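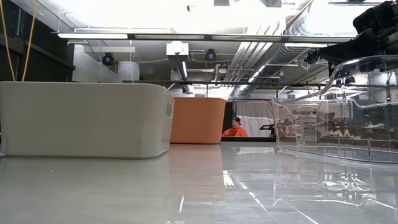
분류에 사용한 흰색, 주황색, 투명 보관함. 2018년 2월.

본 블로그에서는 알트브리지(Altbridge) 공동주방의 건식 식재료 보관 방식을 변경한 경위와 그 결과를 기록해 두고자 합니다. 본인은 해당 주방을 12년째 이용하고 있으며, 식품장 정리에 관한 글은 지난 9월에 올린 냉장고 선반 관련 글에 이어 두 번째입니다. 당시 글에 대하여 용기의 규격과 표시 방법을 문의하신 분이 계셨으므로, 이번에는 그 부분을 조금 더 상세히 적습니다.

종전의 식품장은 그리사(Grisa) 선반 2칸으로 구성되어 있었습니다. 윗칸에는 제과 재료와 분말류를, 아랫칸에는 양념과 병조림을 두는 것이 원칙이었으나 이 원칙은 문서로 정리된 적이 없었고, 이용자마다 이해하는 바가 달랐습니다. 계피를 양념으로 볼 것인가, 제과 재료로 볼 것인가 하는 문제가 대표적입니다. 그 결과 동일한 품목이 위아래 칸에 나뉘어 보관되었고, 안쪽으로 밀려난 용기는 기한이 지나도록 확인되지 않는 경우가 있었습니다.

선반의 깊이 또한 문제였습니다. 앞줄의 병을 모두 꺼내지 않고서는 뒷줄의 이름표를 읽을 수 없었고, 꺼낸 병이 원래 자리로 돌아가는 일도 드물었습니다. 이에 품목을 보관함 단위로 묶고, 필요할 때에는 보관함째 꺼내어 사용하는 방식으로 전환하기로 하였습니다. 이 방식은 밀렌 카타쿠탄(Mylene Catacutan) 씨가 제안한 것으로, 본인은 처음에 찬성하지 않았음을 밝혀 둡니다. 보관함의 모서리가 둥글어 선반 폭을 온전히 쓰지 못한다는 점이 반대의 이유였습니다. 실제로 배치해 보니 낭비되는 폭은 있었으나 사용에 지장을 줄 정도는 아니었습니다.

보관함은 빌렘스(Willems) 잡화점에서 구입하였습니다. 같은 모양으로 통일하는 방안도 검토하였으나, 색이 서로 다르면 이름표를 읽지 않고도 구별할 수 있다는 의견을 받아들여 서로 다른 것을 선택하였습니다. 구입 시에는 손잡이 구멍의 유무를 우선적으로 살폈습니다. 높은 칸에서 내릴 때 손가락을 걸 곳이 없으면 보관함을 기울이게 되고, 안에 세워 둔 병이 함께 넘어지기 때문입니다.

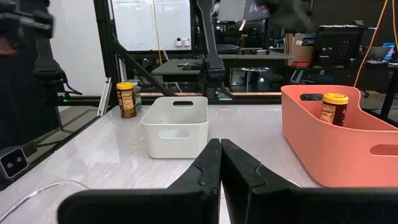 분류: 주방 정리 / 용기와 표시

용기의 표시에 관하여는 다음과 같이 정하였습니다.

시판 용기는 원래의 표시면을 그대로 유지합니다. 갈색 통에 노란 뚜껑이 달린 제품과 같이 영양 성분표가 인쇄되어 있는 경우에는 그 위에 별도의 이름표를 붙이지 않습니다. 종전에는 개봉일을 적은 종이를 아무 면에나 붙이는 관행이 있었고, 이로 인하여 알레르기 유발 성분을 확인하지 못한 일이 두어 차례 있었습니다. 개봉일은 뚜껑 윗면에 유성 펜으로 적거나, 적을 자리가 마땅하지 않으면 바닥면에 적습니다.

덜어 담은 용기에는 품명, 개봉일, 원래 제품의 소비 기한을 함께 기재합니다. 품명은 줄여 쓰지 않습니다. "분말"이라고만 적힌 용기가 베이킹파우더로 오인되어 반죽 한 판을 버린 적이 있으며, 해당 용기의 내용물은 결국 확인하지 못한 채 폐기하였습니다.

노란 뚜껑의 용기를 취급할 때에는 특히 주의가 필요합니다. 모양이 비슷한 용기가 한 주방 안에 둘 이상 있으면 뚜껑의 색만 보고 집는 습관이 생깁니다. 본인 또한 푸마리(Fumari) 거리 시장에서 산 향신료를 그와 같은 이유로 잘못 넣은 적이 있습니다. 보관함의 색은 구역을 찾는 데에만 사용하고, 내용물은 반드시 글자로 확인하는 것을 원칙으로 합니다.

품목의 배정은 코르 페이터르스(Cor Peeters) 씨와 함께 검토하였습니다. 주황색 보관함에는 개봉하여 현재 사용 중인 것을 둡니다. 흰색 보관함은 새로 들어온 품목을 임시로 받는 용도이며, 평소에는 비워 두는 것을 기본으로 합니다. 투명 보관함에는 미개봉 예비품을 둡니다. 예비품은 잔량을 자주 확인할 필요가 있으므로 옆면으로 내용물이 보이는 쪽이 적합하다고 판단하였습니다.

페이터르스 씨는 임시 보관함을 두는 데 반대 의견을 제시하였습니다. 임시로 둔 물건은 그대로 눌러앉는다는 취지였으며, 이는 타당한 지적입니다. 다만 장을 보고 돌아온 직후에 모든 품목의 표시를 마치는 것은 현실적으로 어렵습니다. 이에 흰색 보관함의 품목은 그날 저녁 설거지가 끝나기 전까지 제자리로 옮기는 것을 조건으로 합의하였습니다.
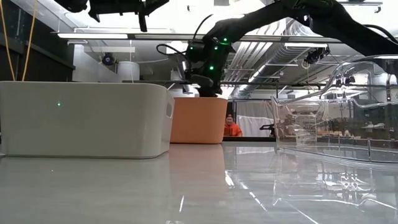
합의 사항은 식품장 문 안쪽에 한 장으로 정리하여 붙였습니다. 처음 작성한 안내문은 두 장 분량이었으나, 끝까지 읽은 이용자가 거의 없었으므로 대폭 줄였습니다. 삭제한 내용 가운데 병의 방향에 관한 조항은 지금도 아쉽게 생각합니다. 표시면을 앞으로 향하게 두면 찾는 시간이 줄어듭니다만, 이를 규정으로 두는 것은 과하다는 의견이 많았습니다.

보관함의 세척에 관하여도 간략히 적습니다. 보관함은 내용물을 모두 꺼낸 뒤 미지근한 물과 중성 세제로 닦고, 뒤집어서 말립니다. 손잡이 구멍의 안쪽 둘레와 바닥 모서리에는 가루가 남기 쉬우므로 부드러운 솔을 사용합니다. 투명 보관함에는 거친 수세미를 사용하지 않습니다. 흠집이 누적되면 속이 흐리게 보여 투명한 것을 선택한 의미가 없어집니다.

물기가 남은 상태로 병을 다시 넣는 일은 피하여야 합니다. 종이 이름표가 젖어 번질 뿐 아니라, 젖은 바닥에 소금이나 설탕이 떨어지면 굳어서 쉽게 제거되지 않습니다. 바닥에 키친타월을 까는 방법도 시험해 보았으나, 병을 꺼낼 때마다 함께 딸려 올라와 곧 중단하였습니다. 얇은 실리콘 깔개가 낫다는 의견이 있어 추후 시험할 예정입니다.

정리 작업은 오후 4시에 시작하여 저녁 식사 준비 전에 마쳤습니다. 작업은 먼저 모든 용기를 선반에서 내리고, 기한을 확인하고, 남길 것만을 작업대에 올린 다음 보관함에 배정하는 순서로 진행하였습니다. 선반에서 곧바로 보관함으로 옮기는 방식이 빨라 보이지만, 그렇게 하면 기한 확인을 건너뛰게 됩니다. 카타쿠탄 씨의 경험에 따른 조언이었으며, 이번에는 본인도 이의 없이 따랐습니다.

기한이 지난 품목은 예상보다 적었습니다. 다만 구입자를 알 수 없는 품목이 있었고, 이에 대하여는 일정 기간 게시판에 품명을 적어 두고 찾는 분이 없으면 공용으로 전환하기로 하였습니다. 굳어 버린 흑설탕은 폐기하지 않고 식빵 조각과 함께 밀폐하여 두었습니다. 이튿날 확인하니 사용할 수 있을 정도로 풀려 있었습니다.

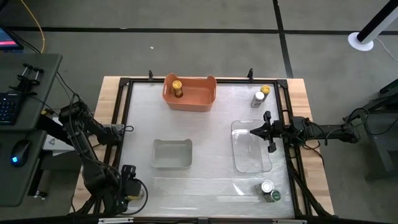
작은 병의 취급은 아직 결론을 내리지 못하였습니다. 큰 통과 섞어 두면 그늘에 가려 찾기 어렵고, 작은 병만을 따로 모으면 분류 기준이 내용물에서 크기로 바뀌게 됩니다. 넓은 보관함 한쪽 끝에 작은 병 하나만 세워 두는 경우에는 보관함을 들 때 병이 미끄러져 넘어지기도 합니다. 칸막이를 넣자는 제안이 있었으나, 모서리가 둥근 보관함에 맞는 칸막이를 아직 구하지 못하였습니다. 빌렘스에 문의한 결과 별도 판매품은 없다는 답변을 받았습니다.

당분간은 작은 병을 같은 보관함 안에서 서로 붙여 세우고, 그 앞에 키가 큰 용기를 두지 않는 것으로 갈음합니다. 뚜껑 색이 흰색, 노란색, 초록색 등으로 제각각인 점은 위에서 내려다볼 때에는 도움이 됩니다. 그러나 앞서 적은 바와 같이 색만으로 내용물을 판단하는 것은 권장하지 않으며, 작은 병일수록 뚜껑 윗면에 품명을 적어 두는 편이 확실합니다.

뚜껑에 글씨를 쓸 때 주의할 점이 한 가지 있습니다. 같은 규격의 병을 여러 개 동시에 열어 두면 뚜껑이 서로 바뀔 수 있습니다. 실제로 쿠민과 고수 씨 가루의 뚜껑이 바뀐 채 여러 날 사용된 사례가 있었습니다. 그러므로 덜어 담을 때에는 한 병을 닫은 뒤 다음 병을 엽니다.

아울러 알트브리지 공동주방을 이용하시는 분께 한 가지 협조를 요청드립니다. 예비품을 개봉하신 경우에는 투명 보관함에 되돌려 놓지 마시고 주황색 보관함으로 옮겨 주시기 바랍니다. 현재까지 가장 자주 어긋나는 부분이며, 본인도 지난주 후추를 개봉하고 그대로 되돌려 놓은 사실을 카타쿠탄 씨로부터 지적받았습니다.

실리콘 깔개와 칸막이에 관한 사항은 시험을 마치는 대로 본 글의 댓글로 보고드리겠습니다. 둥근 모서리에 맞는 칸막이의 구입처를 아시는 분은 댓글로 알려 주시면 감사하겠습니다.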